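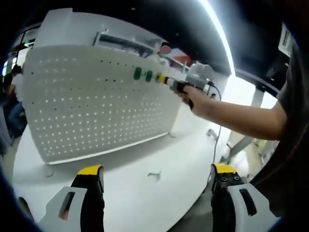
Gakeo Pegboard Panel, White, Freestanding

Item 3213 - in stock, ships from the Soletti warehouse
Page updated 18th October

White perforated panel for craft rooms, garages, market stalls, kitchens, kids' corners. Stands on a tabletop or screws to a wall. Takes all Gakeo hooks and most quarter-inch hooks from other makers. Please read the hook section before ordering, we get a lot of returns over this.

What you get

1 panel
1 base strip, for table use
Wall spacers and screws, bagged
Printed sheet with the drilling template on the back

Hooks NOT included. Baskets not included. They used to be, in the old Prulach bundle, and some shops still show the old bundle photo. Ask them first.

Hooks

Small holes on this one. Gakeo short hook, long hook, double hook and the tool loop all go straight in. Hassanpour hooks fit but are a bit loose, so use the plastic keeper clips (sold in bags, see accessories). Heavy garage hooks with the thick shank - no. They will not go, and please don't drill the holes out, it chips the coating and we can't take the panel back after.

If you have hooks from an older board and aren't sure, send us one in an envelope. We'll try it and mail it back.

Table or wall?

Table: slide the panel into the base strip until it stops. Fine for thread, scissors, jewelry, brushes, earring cards, light stuff. Load the bottom rows first. If you sell at outdoor markets put a clamp on the base, wind gets hold of a flat panel faster than you'd think.

Wall: leave the base strip off, use the spacers. Hooks need room behind the panel to swing in, so no spacers means no hooks. Find the studs. Drywall anchors okay for light loads only.

Do not join two panels side by side on one base. Buy the long base instead - item 666, same color.

Cleaning

Damp cloth, drop of dish soap, dry it after. No scouring pads. For dust in the holes a dry paintbrush works great. Permanent marker mostly comes off with rubbing alcohol, try a corner first. White does show everything, so if it's going by a workbench with oil and grease maybe look at the gray.

Painting it

Yes you can. Scuff with 400 grit, wipe down, two thin coats of spray paint. Thin!! A thick coat fills the holes and then you're there all evening with a toothpick. Let it cure a couple of days before hanging anything. Painting does end the return option, obviously.

Layout tips from the shop

Lay your tools out on the floor first, move them around till it looks right, take a phone picture, then hang. Much quicker than moving hooks ten times.

Things you grab daily go at elbow height. Spare stuff up top.

Leave a blank row. You will buy more things.

Scissors by the handle, never point up. Tape rolls do better on a long hook than a double.

Customer notes

"Got this for my sewing table. Bobbins finally off the floor. Base strip was tight going on, had to push hard." - Diệp Khúc

"Good panel, should come with hooks." - verified buyer

"Second one I've bought, use it for earrings at the Saturday market. Takes a scratch if you stack them in the van without cardbord between."

On the tight base strip: yes, it's meant to be snug. Rub a little candle wax along the panel edge and it goes on easier. Don't hammer it.

Shipping

Goes flat in a carton. Orders in before noon go out same day, otherwise next working day. Carton is big and awkward for a porch so leave a delivery note if you have a spot you prefer. Damaged corner? Photo of the panel AND the carton please, within two weeks. The carrier won't talk to us without the carton.

Returns

Unused, unpainted, undrilled, original carton. You pay postage back unless we sent teh wrong thing. Hooks can come back if the bag is sealed.

Goes with

Gakeo short hook, bag
Gakeo tool loop
Keeper clips
Long base, item 666
Prulach wire basket - small only, the large one sags

Gray panel back in stock end of October. Email us to go on the list.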